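Inicio > Taller > Brazos y pinzas > Averías

La pinza que cierra y no agarra: cómo encontrar la avería sin cambiar primero lo más caro 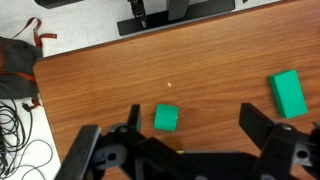

Los dos bloques verdes en la mesa, vistos desde la muñeca, con los dedos abiertos.

Tenemos en el taller un brazo Forkent con una pinza Tralness de dos dedos. Su único trabajo es coger un bloque verde y dejarlo en otro sitio, una tarea que un niño de dos años domina y además disfruta. En octubre la pinza empezó a fallar: bajaba, cerraba, subía con mucha dignidad y no llevaba nada. El programa anotaba «pieza cogida» y se iba a depositar aire en el punto de entrega.

Tardé tres tardes en dar con la causa. La primera se me fue entera en recalibrar la cámara, que estaba perfectamente. Si seguís los pasos en el orden de esta página deberíais tardar bastante menos, aunque sólo sea por no hacer lo mismo que yo.

Qué hace falta

Un juego de llaves Allen decentes (las que venían con un mueble no cuentan).
Un calibre.
Fijador de roscas de resistencia media.
Un rotulador de pintura blanca.
El manual de la pinza, aunque sea para apoyar el café.
Una pieza que conozcáis bien y que no importe aplastar.

Antes de tocar nada

Parada de emergencia pulsada y alimentación del brazo cortada en el armario. Las dos cosas. La parada de emergencia del nuestro frena los ejes, pero la pinza sigue con tensión, y lo descubrí con el índice entre los dos dedos de la máquina. No hubo más que un moratón y algo de vocabulario. Una pinza pequeña parece inofensiva porque cabe en la mano; conviene recordar que la relación también funciona al revés.

Si vuestro modelo lleva muelle de retorno, contad con que los dedos se moverán al quitar la corriente. Apartad la mano y dejadlos terminar.

Paso 1. Mirad el registro, pero no os lo creáis

Abrid el registro y buscad el código que aparece en el ciclo fallido. En nuestro caso era el 651, que el manual de Tralness traduce como «posición final alcanzada fuera de ventana». Es un aviso y no detiene el programa. Alguien decidió que cerrar los dedos en un sitio que no toca era una curiosidad estadística.

Apuntad tres datos de cada fallo: la apertura que pide el programa, la que dice haber alcanzado la pinza y la corriente del motor al final del cierre. Con dos o tres fallos apuntados ya se ve un patrón:

Apertura final casi cero y corriente alta: los dedos se han tocado entre sí. O la pieza no estaba allí, o se ha escapado.
Apertura final igual al ancho de la pieza y corriente baja: la pinza llega, pero no aprieta. Mirad el límite de fuerza.
Apertura final distinta cada vez: hay holgura. Pasad directamente al paso 3 y ahorraos la tarde de la cámara.

El nuestro era del tercer tipo. Por supuesto, empecé por la cámara.

Paso 2. Descartad la visión en cinco minutos

Desactivad la localización por cámara y enseñad al brazo un punto fijo. Poned la pieza contra un tope, siempre igual, y repetid el ciclo nueve veces. Si con la pieza en un punto fijo sigue fallando, la cámara es inocente y podéis dejar de moverle los parámetros.

Usad dos piezas de distinto tamaño si las tenéis. Nosotros probamos con el bloque corto y con la barra. La barra salía bien casi siempre y el corto se caía. Eso ya era una pista: en la pieza larga los dedos tienen dónde apoyarse aunque entren torcidos, y en la corta cualquier giro la expulsa como una pepita de aceituna.

Un detalle sobre la barra: si está girada respecto a los dedos, comprobad que la muñeca corrige el ángulo antes de bajar. Con la localización desactivada no lo hará, y acabaréis diagnosticando una avería que habéis fabricado vosotros.

Paso 3. Buscad la holgura con la mano

Con todo sin corriente, sujetad la base de la pinza con una mano y mover cada dedo con la otra, primero en el sentido de cierre y luego de lado. En el sentido de cierre es normal un poco de juego. De lado no debería haber casi nada.

Después id articulación por articulación. Poned la yema del dedo sobre cada eje de giro, a caballo entre las dos piezas que une, y moved el dedo de la pinza. La holgura se nota antes de verse: es un clic pequeño, bastante desagradable una vez que sabes lo que significa.

Nuestro clic estaba en el eje del dedo derecho. El tornillo se había aflojado lo justo para que la biela bailara. El dedo llegaba a la pieza, cedía hacia fuera y la pinza daba el cierre por bueno, porque el sensor mide el motor y del dedo no sabe nada. El motor, en efecto, había llegado.

Paso 4. Desmontad sólo lo que toca

Marcad con el rotulador la posición de las piezas antes de soltar nada. Una raya que cruce la biela y el soporte basta. Parece una precaución de principiante hasta que tienes dos bielas iguales en la mano y una de ellas va al revés.

Sacad el tornillo del eje afectado y mirad tres cosas:

El vástago. Si tiene un escalón que se nota con la uña, tornillo nuevo.
El casquillo. Medid el diámetro interior en dos direcciones. Si salen distintas, está ovalado y hay que cambiarlo.
La rosca. Limpiadla de restos de fijador viejo. En la nuestra no había restos que limpiar, y eso explicaba bastante.

El casquillo es un Kasprzak que costó menos que el envío. Antes de llegar hasta él yo había pedido presupuesto de un motor nuevo, un documento que conservo por motivos educativos.

Paso 5. Montaje

Una gota de fijador en la rosca. Una. El exceso se va hacia el casquillo y entonces la articulación deja de tener holgura por el procedimiento de dejar de moverse.

Apretad al par que dé vuestro manual y comprobad a mano que el dedo recorre todo su camino sin puntos duros. Si se resiste a mitad de recorrido, no sigáis apretando con la esperanza de que se le pase. Aflojad, centrad el casquillo y repetid.

Pintad una raya blanca de la cabeza del tornillo al soporte. La próxima vez que se afloje, la raya estará partida y lo veréis de un vistazo. Dejad curar el fijador lo que diga el envase. La impaciencia en este punto obliga a volver al paso 4, y lo digo con conocimiento.

Paso 6. Recalibrad el cero de los dedos

Al cambiar un casquillo cambia un poco la geometría. Cerrad la pinza en vacío a velocidad mínima, guardad esa posición como cero y comprobadla después con la pieza conocida: la apertura que marca el programa tiene que coincidir con la del calibre.

Repetid luego la prueba del punto fijo, las nueve veces, y sólo entonces volved a activar la cámara.

Paso 7. Que la próxima vez se entere alguien

Lo que de verdad estaba mal era el programa, que daba por cogida cualquier cosa. Añadid una comprobación después del cierre y otra después de subir:

Si la apertura final es menor que el ancho mínimo de la pieza, parar y abrir.
Si la apertura cambia entre el cierre y la subida, parar. Algo se ha escurrido.
Si aparece el 651, tratarlo como fallo aunque el manual lo llame aviso.
Permitir hasta 6 reintentos y después detener el ciclo con un mensaje legible.

Nosotros lo hacemos desde Drunotent, que permite condicionar el movimiento siguiente al valor de la apertura. En otros controladores tendrá otro nombre y estará en otro menú, probablemente el último en el que miréis.

Si después de todo sigue fallando

Revisad el soporte que une la pinza a la muñeca. Un tornillo flojo ahí produce los mismos síntomas, pero en los dos dedos a la vez. Mirad también el cable de la pinza: si tira en ciertas posturas de la muñeca, desvía lo que puede y corta cuando quiere. Jérémie Cordier me escribió después de leer la primera versión de esta página para contarme que en su brazo el fallo sólo salía con la muñeca girada del todo, y era eso, un conector a medio enchufar.

El motor lo dejaría para el final. Si alguien quiere el presupuesto, se lo paso.

Siguiente: Cambiar las almohadillas de los dedos
Volver a Averías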